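October
Pranab Amarasinghe

Progress report to Endard: automated disassembly of desktop computers, second reporting period

This report covers work on the Gromamel cell since the last report and deals mainly with the grip-force fault that stopped trials for 8 working days. The fault is understood, a correction is in place, and trials have restarted at reduced speed. One item, the replacement of the wrist cable, remains open and affects the schedule for the next period.

Position at the start of the period

The cell had completed the lid removal and memory removal stages to the agreed standard. The next stage in the plan was the extraction of internal power connectors, which we had always rated as the hardest part of the work. The connectors are small, the cables lie differently in every case, and the gripper has to pull along the axis of the plug with enough force to free it and not so much that it damages the socket.

Trials of this stage began on the Herath line using mixed office machines from the returns store. A total of 51 extraction attempts were logged before the fault.

The fault

On a Tuesday, during an unattended run, the arm closed on a drive power connector and began its pull. The force reading stayed flat. The controller took this to mean that the fingers had slipped and raised the grip in steps, as it is written to do. The fingers had in fact not slipped. The force signal had dropped out and the controller was acting on the last value it had received.

The grip rose to the limit set in the drive. The connector shell cracked, two wires pulled free of it, and the arm continued its retract move with the rest of the cable bundle still attached. The case was dragged against its clamp until the arm's own collision stop tripped. No one was inside the guard. The case under test was isolated from the mains and had been discharged according to the normal procedure.

Damage was limited to the case and one fingertip pad. The more serious finding is that the cell relied on the collision stop, which is meant as a last resort, to end a fault that the force loop should have caught at once. We have treated the event as a safety matter and recorded it in the site log on that basis.

Cause

Two separate faults were found.

The first was a broken core in the signal cable at the wrist. It opened only when the wrist was turned past a certain angle, so it did not show in the start-up check, which is done with the wrist straight. Bending the cable by hand on the bench gave the same flat reading every time.

The second was in our own software. The Hollito driver marks each force reading as fresh or stale, but our grip routine did not look at the mark. A stale value was handled exactly like a good one. The omission dates from the lid removal stage, where the loop was not used for pulling and the error had no effect.
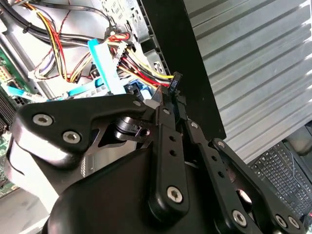 Gromamel Cell — Handling and Disassembly Team

Corrective work

The grip routine now rejects any stale reading. If the signal is lost, the arm holds position, the grip is frozen at its present value, and the cell waits for an operator. We considered opening the fingers on loss of signal and decided against it, as a part-freed cable under tension can spring back towards the board.

The grip limit in the drive has been lowered to a value just above the highest force seen in a good extraction. The start-up check now turns the wrist through its full range while the force signal is watched, and the run will not begin if a single reading is missed.

To test the change, we fitted a switch in the signal line and opened it by hand at different points in the pull. The arm held position on each occasion. The test was repeated with the old cable refitted and the arm stopped as intended when the wrist reached the bad angle.

Trials of connector extraction have restarted with power leads only. Data cables are left in place for now — they are more easily torn, and we want a longer run of clean results first. An operator is present at all times and unattended running is suspended.

Open items

The wrist cable now fitted is the same type as the one that failed and should be regarded as temporary. A cable rated for continuous twisting is on order. Fitting it will take 2 days including recalibration of the force sensor.

The guard review requested by the site safety officer has not yet been held. We do not propose to return to unattended running before it is complete.

Effect on the plan

The connector stage will finish later than shown in the last report. The drive removal stage can be started in parallel on the bench, so the end date for the project is unchanged provided the new cable arrives when promised. No further money is requested. The cost of the cable and the replacement pad has been met from the maintenance line.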